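2024年3月19日　杯具残留试验，第四轮

样品：烟灰色半透明塑料杯，矮圆柱形，方环把手。白色台面，俯视记录。

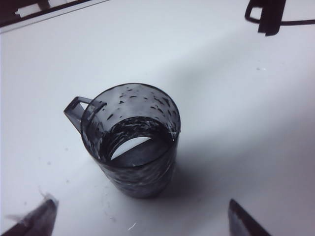
图1　四号杯，杯内有深色液体，上部内壁可见液滴与条痕。

**目的**

Brandwood 食堂反映这批杯子用久以后发花，洗完对着光看有一层灰白。上一轮只做了清水冲洗，没有得出可用的结论。本轮换成浓茶，留样静置，看残留分布在哪个高度，再决定清洗步骤改哪一段。

**材料**

- 杯子：Zotside 供货，同批四只，编号写在杯底，均已在食堂使用过。
- 茶：Iltisach 袋泡红茶，每杯一袋。
- 水：自来水，没有过滤。硬度上次测过，数值在旧本子里，本轮未重测。
- 量具：1000 mL 量筒一只，分装用；小烧杯若干。
- 清洗剂：Ververidis 柠檬酸粉，留到第二步用。

**步骤**

1. 四只杯子用温水过一遍，倒扣沥干，不擦。
2. 茶在烧杯里统一泡好，分装，每杯 122 mL。
3. 持把手缓慢转动杯身一圈，让液面上方的内壁挂到茶水。手势尽量一致，力度不好控制，见下面问题一。
4. 静置 20 分钟，不加盖。
5. 拍照，记录，倒掉，不冲洗，进入干燥。

**观察（四号杯）**

把手对面一侧的上部内壁挂有深色小液滴和条痕，成一条不规则的带，位置就在杯口下方。分布不均匀，单颗都不大。往下杯身呈灰白相间的大理石状花纹，像是内壁附了一层残留，透明度差，看上去浑浊。

液体在杯子下部，液面近黑色，靠壁处有白色和灰色的旋纹。液面偏左有一块很亮的月牙形白色，与周围反差大。判读时暂按反光处理，不计入残留面积。杯口右缘的细亮线同样不计。

仅凭照片分不出花纹是在内壁表面还是在材料里面。旋纹也是，可能是液面上的膜，也可能是壁上花纹的倒影。这两项在记录表里都写“待定”，不要填“有膜”。

**问题**

一、转杯的手法影响液滴带的高度。四号杯是我转的，其余三只是 Negin Mahmoudi 转的，她的动作比我慢。两组不能直接比较，下一轮由同一个人做完。

二、杯子都是旧的，灰白花纹有多少是原来就有的，没有空杯照片可以对照。这是步骤设计的漏项。应当在第一步沥干之后先拍一组空杯，角度和灯位与后面一致。

三、白色台面上影子偏宽，往右下方散开，杯底轮廓和影子连在一起。如果以后要从照片量杯底直径，需要换灯位，或者在灯前加一层柔光纸。目前不量直径，先不动。

四、浓茶颜色太深，看不到液面以下的内壁，液面下的残留只能等倒空以后看。考虑把茶稀释一倍再做一只作参照。

**第二步安排**

干燥后的杯子各擦半圈内壁，用白棉片，棉片编号贴在本页背面。棉片上有颜色，按茶渍处理；棉片干净而花纹还在，则按水垢或表面磨损处理。

水垢与磨损用柠檬酸区分：配稀溶液，泡过以后冲净晾干再看。花纹变淡的归水垢，没有变化的归磨损。归到磨损的杯子清洗步骤帮不上忙，只能退回去和 Zotside 谈材料，估计七月换供货合同之前谈不下来。

柠檬酸浓度还没有定。包装上写的用量是给水壶的，对这种塑料是否合适不清楚，先在一只杯子的把手上试一小块，把手坏了不影响内壁读数。

**其他**

- 记录表“液滴带”一栏改为填上沿、下沿两个高度，原来只填一个数，没有用处。
- 杯内壁没有刻度，高度用纸条贴外壁比着读。纸条沾湿会卷，改用胶片条。
- 量筒口有一处小缺，倒的时候避开那一侧。
- 倒掉的茶走水池，茶包沥干以后进垃圾桶，不要留在烧杯里过夜。
- 二号杯底的编号快磨掉了，干燥完重新描一遍。

下次先补空杯照片，再往杯里加茶。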